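定位置管理

定位置管理(ていいちかんり)とは、物品の保管場所をあらかじめ定め、使用後は必ず同じ場所に戻すことを原則とする保管・整理の方式である。工場、倉庫、医療機関、学校の実験室、事務所、家庭など、反復して使用する物品を扱う場所で広く採用されている。物流の分野では、品目ごとに固定の棚や区画を割り当てる方式を指して「固定ロケーション」と呼ぶことが多く、空いた場所に随時格納する「フリーロケーション」と対比される。

目次
1 概要
2 用語
3 沿革
4 基本原則
5 保管場所の決定
6 保管容器
7 表示
8 補充の方式
9 他方式との比較
10 分野別の運用
11 課題
12 関連項目

概要

定位置管理は、物品と場所との対応関係を固定することで、探索に要する時間を減らし、欠品や紛失を早期に発見することを目的とする。対応関係が安定しているため、利用者は場所を記憶によって把握でき、検索装置や帳票に頼らずに物品を取り出すことができる。戻し忘れは空いた場所として現れ、目視による点検が容易になる。

一方、割り当てた場所は物品がない間も空けておく必要がある。そのため保管面積の利用効率は、空き場所を共用する方式に比べて低くなる傾向がある。品目の入れ替わりが激しい現場では、割り当ての見直しそのものが負担となることもある。

定位置管理の対象は、工具や計測器のように繰り返し使用される物品と、ねじ、端子、事務用品、衛生材料のように使用によって減少する物品とに大別される。前者では返却の確実さが、後者では補充の確実さが主な管理項目となる。両者は同じ棚に混在することも多いが、点検の方法が異なるため、区域を分けて運用する例が一般的である。

用語

定位置管理の周辺では、業種によって異なる用語が用いられる。以下に主なものを示す。

定置
物品を決められた場所に置くこと。または、その置かれた状態。製造業では「三定」と呼ばれる定位置、定品、定量の考え方の一部として扱われる。

番地
保管場所に付す識別記号。棚の列、段、区画を組み合わせて表すことが多い。倉庫業では「ロケーション番号」または単に「ロケ」とも呼ばれる。

間口
棚に設けられた取り出し口の一単位。一つの間口に一つの品目を割り当てることが原則とされるが、仕切りを入れて複数の品目を収める場合もある。

発注点
補充を手配する基準となる残量。消費の速度と、手配から納入までの期間とをもとに設定する。

仮置き
定位置が決まっていない物品、または検査や処理を待つ物品を一時的に置くこと。期限と責任部署を明示しない仮置きは、定位置管理を崩す要因として挙げられる。

沿革

物品の置き場所を定める慣行は、職人の作業場における道具掛けや、薬種を扱う店の引き出し付き戸棚など、近代以前から各地に見られる。薬種棚では引き出しの前面に品名を記し、同じ薬種を常に同じ引き出しに納めることで、取り違えを防いでいた。活版印刷の活字ケースも、使用頻度の高い活字を手の届きやすい区画に置くという点で、今日の定位置管理と共通する考え方に立っている。

工場における体系的な適用は、互換性部品を用いた量産が普及した時期に進んだ。部品の種類と数量が増えると、個々の作業者の記憶に頼る保管では対応が難しくなり、部品庫を設けて専任の係が出し入れを記録する方式がとられるようになった。その後、部品を作業場所の近くに置き、作業者が直接取り出す方式が広まると、場所の表示と容器の標準化が改めて重視された。

日本では、戦後の製造業における品質管理活動の普及とともに、整理、整頓、清掃などを柱とする現場改善の一部として定着した。このうち「整頓」は、必要な物を必要な時に取り出せる状態にすることと説明され、定位置管理はその具体的な手段として位置付けられている。

情報処理技術の進展に伴い、倉庫業では計算機によって空き場所を割り当てる方式が有力となった。ただし、少量多品種の部品を人手で取り出す作業場、緊急時に即座の取り出しを要する医療現場などでは、現在も定位置管理が基本とされている。

基本原則

定位置管理の運用にあたっては、次の事項が原則とされる。

第一に、対象となる物品の範囲を確定する。不要な物品に場所を割り当てると、必要な物品の場所が不足し、区画の細分化を招く。このため、場所の割り当てに先立ち、使用の有無と頻度を調べ、不要と判断した物品を区域外に移す作業が行われる。

第二に、一つの品目に一つの場所を割り当てる。同じ品目が複数の場所に分散すると、一方の残量を見て不足と判断し、重複して発注するおそれがある。やむを得ず分散させる場合は、主となる場所と予備の場所とを区別し、双方に相手方の番地を記す。

第三に、場所を表示する。表示は場所の側と物品の側の両方に付けることが望ましい。場所の側だけに表示がある場合、誤って持ち出された物品の戻し先が分からなくなる。

第四に、上限と下限を定める。定位置であっても、数量の定めがなければ物品は区画からあふれ、隣接する区画を侵すことになる。特に消耗品では、上限を容器の容量によって物理的に制限する方法が簡便である。

第五に、変更の手続きを定める。個々の利用者が便宜的に場所を変えることを認めると、他の利用者の記憶と一致しなくなる。変更は担当者が行い、表示と台帳を同時に改めることとされる。

保管場所の決定

使用頻度による配置

保管場所の決定では、使用頻度が最も基本的な基準となる。頻繁に使用する物品は、作業者が姿勢を変えずに手を伸ばせる範囲に置き、使用頻度の低い物品は棚の最上段や最下段、または離れた保管庫に置く。頻度の調査には、一定期間の出庫記録を集計する方法のほか、使用した容器に印を付けて確認する方法がある。

頻度の分類には、在庫管理で用いられるABC分析が応用される。消費量や出庫回数の多い順に品目を並べ、上位群、中位群、下位群に区分して配置を決める。たとえば保管対象が762品目ある部品庫において、出庫回数の上位41品目を作業台に近い棚へ集めるといった運用がこれにあたる。上位群の構成は時期によって変動するため、区分は定期的に見直される。

重量と寸法による配置

重量物は、持ち上げの負担を避けるため腰から膝までの高さに置く。床面に直接置くことは、取り出しの際に深く腰を曲げる姿勢を強いるほか、清掃の妨げとなるため避けられる。長尺物は立て掛けると転倒の危険があり、水平の受けを設けるか、上部を拘束する部材を用いる。

高所に置く物品については、地震等による落下を考慮する必要がある。落下防止の方法としては、棚板前面に立ち上がりを設けるもの、帯や棒を渡すもの、棚板を奥に向けてわずかに傾けるものなどがある。

工程順の配置

組立作業では、使用する順に部品を並べる配置がとられる。取り出しの順序と並びの順序が一致していると、飛ばしや重複に気付きやすい。反対に、外観の似た部品が工程順で隣り合う場合には取り違えが起こりやすく、間に異なる形状の部品を挟むか、容器の色を変えるなどの措置がとられる。

機能別の配置

複数の工程が同じ物品を共用する場合には、締結部品、電気部品、切削工具のように機能によって分類し、共通の棚に集める。機能別の配置は品目の増減に対応しやすく、初めて利用する者にも場所の見当が付きやすい。ただし、工程ごとに見れば移動距離は長くなる。

危険性による制限

引火性のある物品、毒性のある物品、混合により反応する物品については、使用頻度や作業動線よりも法令および安全上の要件が優先される。これらは専用の保管庫に収め、作業場所に置く量を必要な範囲にとどめる。

保管容器

定位置管理では、物品を直接棚に置くほか、容器に収めて置く方法が多く用いられる。容器は品目間の混入を防ぐとともに、区画の境界を示し、収容量の上限を定める役割を持つ。

形状

前面が低く切り欠かれた容器は、棚や台に並べたまま中の物品を取り出せるため、小物部品の保管に広く用いられる。前縁に丸みを付けたものは手の当たりがやわらかく、部品をかき寄せて取り出す動作に適する。底面に補強の段差があるものは剛性に優れるが、薄い座金などを指で拾い上げる際に支障となる場合がある。

引き出し式の容器は、ほこりを避ける必要がある物品や、取り出しの頻度が低い物品に用いられる。残量が外から見えにくいため、前面を透明とするか、点検の周期を別に定める。蓋付きの容器は運搬に適するが、開閉の手間があるため、作業中に頻繁に取り出す用途には向かない。

材質

容器の材質には、合成樹脂、鋼板、木、紙などがある。合成樹脂製は軽量で、洗浄が容易であり、着色による区分ができる。鋼板製は耐熱性と耐荷重性に優れ、鋭利な金属部品や高温の工程に用いられる。紙製は安価であるが、湿気に弱く、油の付着した部品には適さない。電子部品の保管では、静電気による損傷を避けるため、導電性または帯電防止性を持つ樹脂が選ばれる。

色

容器の色は、品目の群、工程、検査の状態などを区分する手段となる。色の意味は事業所ごとに定められ、業種を通じて統一されたものではない。色数を増やすと意味を覚える負担が大きくなるため、使用する色を限定し、詳細な区分は文字表示に委ねることが多い。また、色覚の多様性に配慮し、色のみによる区分を避け、記号や文字を併用することが推奨される。

寸法の統一

容器の寸法を統一すると、棚の間隔をそろえることができ、配置の変更も容易になる。整数比の寸法体系に基づく容器では、大型一個分の場所に小型を隙間なく並べることができる。他方、寸法を過度に統一すると、少量の物品に大きな容器を割り当てることになり、場所の浪費につながる。

表示

表示は、定位置管理の成否を左右する要素とされる。一般に、表示には品名、品番、番地、上限と下限の数量が含まれる。品名は、発注時の正式名称と現場での呼称とが異なる場合には併記する。

表示の位置は、容器を引き出したときにも場所が分かるよう、棚の側に番地を、容器の側に品名を付ける方法が標準的である。容器前面の表示欄に紙片を差し込む方式は変更が容易であるが、紙片の脱落や入れ違いに注意を要する。粘着式の表示は脱落しにくい反面、貼り替えの際に古い表示が残り、二重表示となることがある。

番地の付け方には、入口から奥へ、左から右へ、上から下へと番号を振るものが多い。棚の増設を見込み、列番号に余裕を持たせておくと、増設後に番号の順序が乱れない。数字の0と英字のO、数字の1と英字のIのように紛らわしい文字は、いずれかを使用しないこととする。

工具については、形状に合わせて緩衝材をくり抜く方法や、壁面に工具の輪郭を描く方法がある。輪郭による表示は「形跡管理」または「姿絵」と呼ばれ、どの工具が戻っていないかを文字によらず示すことができる。航空機の整備のように、工具の置き忘れが重大な事故につながる分野では、作業終了時の確認手段として特に重視される。

補充の方式

消耗品の定位置管理では、補充の時期を誰もが判断できるようにすることが求められる。

定量発注方式

残量が発注点に達した時点で、あらかじめ定めた数量を発注する方式である。容器の内側に線を引く、発注点の位置に札を挟むなどの方法で、残量の計測を省略できる。札には品番、発注数量、納入先の番地を記し、使用者が札の位置まで取り出したときに札を回収箱へ入れる。

定期発注方式

一定の周期で残量を調べ、上限までの不足分を発注する方式である。点検を一括して行えるため、多数の品目を同じ供給者から購入する場合に適する。毎週月曜日の始業前に巡回する例のように、曜日と時刻を固定すると点検漏れを防ぎやすい。

二棚法

同じ品目を二つの容器に分けて収め、一方を使い切った時点でもう一方に切り替えるとともに、空いた容器の分を発注する方式である。複棚法、ダブルビン方式ともいう。空の容器そのものが発注の合図となるため、記録を必要としない。容器一つ分の容量は、納入までの期間に消費される数量に安全のための余裕を加えたものとする。単価が低く、消費が安定した品目に向く。

先入れ先出し

使用期限のある物品や、経時変化を生じる物品では、先に納入されたものから使用する必要がある。棚の背面から補充し前面から取り出す構造とすれば、使用者が意識しなくとも順序が保たれる。背面からの補充ができない場合は、古いものを前に移してから新しいものを奥に収める手順を定める。

他方式との比較

フリーロケーション方式では、入庫のたびに空いている場所へ格納し、品目と番地の対応を記録する。保管面積を有効に使える一方、記録が失われると物品を発見することが難しい。このため、確実な入力と、故障時の代替手順が不可欠である。

両者の中間にあたるものとして、品目群ごとに区域を固定し、区域内では自由に格納するゾーン方式がある。また、取り出し用の場所は固定とし、予備の在庫はフリーロケーションで保管する併用方式も多い。併用方式では、取り出し用の場所が減った時点で予備在庫から移す作業が発生し、その作業の遅れが見かけ上の欠品を生じさせることがある。

方式の選択は、品目数、入れ替わりの頻度、出庫の単位、作業者の習熟度などによって決まる。品目が安定し、同じ者が反復して取り出す場合には定位置管理が有利であり、品目が短期間で入れ替わり、大量に入出庫する場合にはフリーロケーション方式が有利とされる。

分野別の運用

製造業

組立工程では、部品を作業台の周囲に配し、上流の部品庫から定時に補充する。作業者を部品の探索や運搬から解放し、組立に専念させることがねらいである。治具や計測器については、校正の期限を表示に加え、期限を過ぎたものが使用されないよう管理する。

医療

病棟や手術室では、衛生材料や医薬品が定位置管理の対象となる。救急用の台車では、各段に収める物品を施設全体で統一し、所属の異なる職員が使用しても迷わないようにする。名称や外観の類似した医薬品は隣接を避け、注意を促す表示を付ける。使用後は速やかに補充し、封印によって未使用の状態であることを示す方法がとられる。

教育

学校の理科室や技術室では、器具を組や班の単位でまとめ、授業の終わりに数量を確認する。児童・生徒が自ら片付けることを前提とするため、文字に加えて写真や図を用いた表示が有効とされる。刃物や薬品は施錠できる場所に置き、教員が出し入れを行う。

図書館・文書館

図書館では、資料を分類記号の順に並べる配架が一般的であるが、資料が増えるたびに後続の資料を移動させる必要がある。書架上の位置を固定する固定式配架では移動が生じないものの、主題の近い資料が離れることがある。文書館や保存書庫では、利用者が直接書架に立ち入らないことから、固定式の番地が採用される場合がある。

家庭

家庭では、鍵、文房具、調理用具、衣類などについて、家族が共通に把握できる場所を定める形で行われる。事業所と異なり、表示を最小限にとどめることが多く、戻す動作の容易さが継続の条件となる。使用する場所の近くに収めること、戻す際の動作数を少なくすることが基本とされる。

課題

定位置管理の課題として、第一に形骸化が挙げられる。導入時に整えた表示が実態と合わなくなっても改められず、利用者が表示を信用しなくなると、方式全体の効果が失われる。点検の周期を定め、表示と現物の不一致を記録して改める仕組みが必要とされる。

第二に、場所の固定が改善を妨げる場合がある。一度定めた場所は変更に抵抗が生じやすく、作業内容が変わった後も旧来の配置が維持されることがある。新たな工程や製品の導入時に、配置全体を見直す機会を設けることが望ましい。

第三に、過度の細分化がある。区画や表示を細かく定めすぎると、戻す際の判断に時間を要し、かえって仮置きが増える。個人が専用で使用する事務用品のように、探索の負担が小さい物品にまで一律に適用することには批判もある。

第四に、習熟者への依存がある。場所が固定されていると、熟練した者は表示を見ずに作業できるようになるが、その結果として表示の不備が見過ごされ、新任者や応援者が困難を来すことがある。点検には、その区域に不慣れな者を加えることが有効とされる。

関連項目

在庫管理
整理整頓
ABC分析
二棚法
発注点方式
先入れ先出し
形跡管理
作業動線
倉庫管理システム 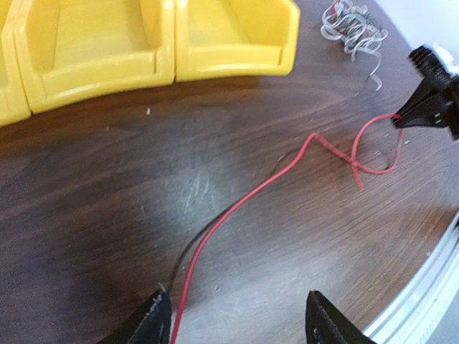 木製の台に並ぶ黄色いプラスチック製の保管容器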